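Pillura Community Kitchen
Progress report to the Macapagal Fund
Prepared by Noreen Flanagan, kitchen coordinator
November 30, 2023

Period covered

This report covers the second half of the grant. The first report dealt with the lease and the plumbing. Since then the work has been on the dish room, the small practice room next to it, and the switch from paper plates to washable ones.

Plates and racks

The fund approved $2170 for dishware, racks and small equipment. We ordered the plates from Cemer in October in one size and mixed colors. The plain white ones came from our old stock at Sevidport and did not cost anything. Racks were bought separately. We looked at a stainless model and a coated wire one and chose the wire one, which was cheaper and takes a full-size plate without tipping.

One rack has been set up in the practice room so that new helpers can learn the loading order before they work a meal. It sits on a table against the wall with its tray under it. Plates go in at the right end first, standing on edge, and the left end is kept for bowls and cups.

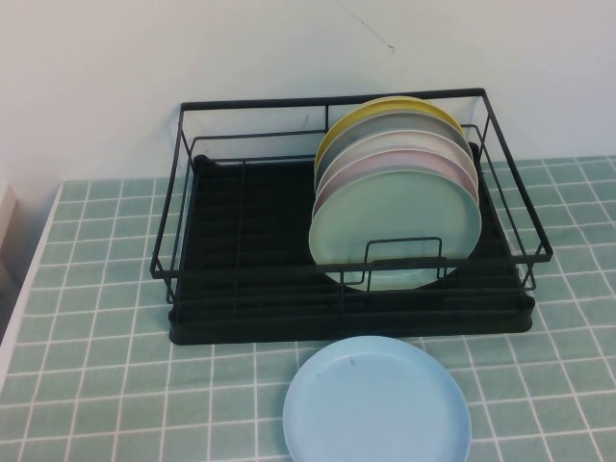

Practice room: dish rack and tray with five plates loaded at the right end.

We had planned to put the rack on a metal cart. The cart was the wrong height for seated helpers and has gone back to the supplier. The refund is shown under equipment in the attached budget sheet.

Meals served

We are now serving 50 people at each sitting and hold 9 sittings a month. Before the grant we used 500 paper plates a month and often ran short by the last week. We stopped ordering paper plates in October. What is left in the storeroom will be used for takeout portions and will not be replaced.

Washing adds time at the end of each sitting. At first the dish room was finishing well after the dining room had closed. Milagros Malabanan, who runs the dish room, moved the scraping station closer to the door and split the washing into two shorter rounds. Closing time is back to what it was in the spring.

Checking and putting away

Every plate is supposed to be looked at twice, once when it comes out of the rinse and once before it goes on the shelf. The second check was being skipped on busy days. Helpers are now asked to lay each plate flat, look over the rim and the base, and run a thumb around the edge.

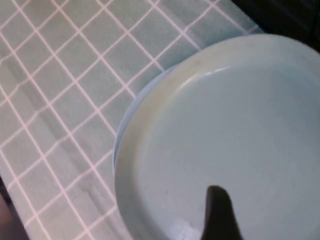 Chipped plates go in the bin under the counter and are written on the breakage sheet. Most of the breakage so far has come from plates being stacked too high on the lower shelf. We have put a strip of tape on the shelf upright to mark the limit, and the sheet has been shorter since then. We would still like to have a few spare plates on hand, and have set aside part of the equipment line for that.

Towel drying has been dropped. It used up a lot of towels and the laundry bill was higher than we had allowed for. Plates now air dry in the racks and are put away by the next crew.

Training

Milagros has written a one-page guide to the dish room and it is taped up by the sink in English and Tagalog. New helpers do one short session in the practice room and then work beside someone experienced for their first sitting. The session covers scraping, washing order, loading the rack and putting away. Loading is the part that needs the most repeating.

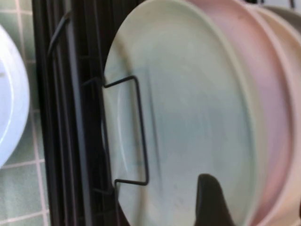
The loading rule we settled on is one plate behind another, all facing the same way, with the largest gap we can manage between them. The gap is still a problem. The mint-green, pink, cream and gray plates lean against one another in the rack, and plates that touch like that take longer to dry. Milagros wants to try a rack with fixed slots in the dish room before we buy any more of the wire kind. The cost would come out of the unspent part of the equipment line, and we would ask for the fund's approval before ordering.

Spending

Dishware and racks came in under budget. Shelving came in slightly over, mainly for brackets and delivery. Receipts are attached in date order. The laundry cost was paid from our own funds and is not charged to the grant.

Still to do

The second shelf in the dish room has to be fixed to the wall. The breakage sheet needs a column for the sitting, so we can see if one crew needs more help than the others. We also need a lidded bin for food scraps, and Sevidport has offered us one of theirs.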